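Tollent Users Board > Data Collection > Episode length and discards

podholm_lab
We have recorded 134 demonstrations of the tray task at the Podholm site. Our present rule discards any episode in which the operator pauses. We request comments before the August session.

rurkov_ops
We would advise against that rule. Of our 541 episodes, 122 contain a pause, and the policy trained with them recovered better from missed grasps.

magagula2
I must disagree with the previous reply. Long pauses taught our arm to stop above the counter. We trim them — the rest of the episode is kept.

podholm_lab
Trimming is acceptable to us. Wrist view from the current set is attached.
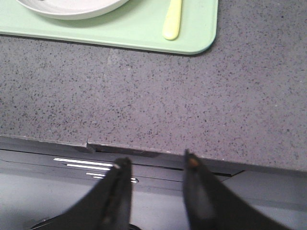 tollent_guest
Should trimmed episodes be stored apart from the untrimmed ones?

magagula2
Keep both in one folder and record the trim in the episode notes. We review 14 of them by hand after each session.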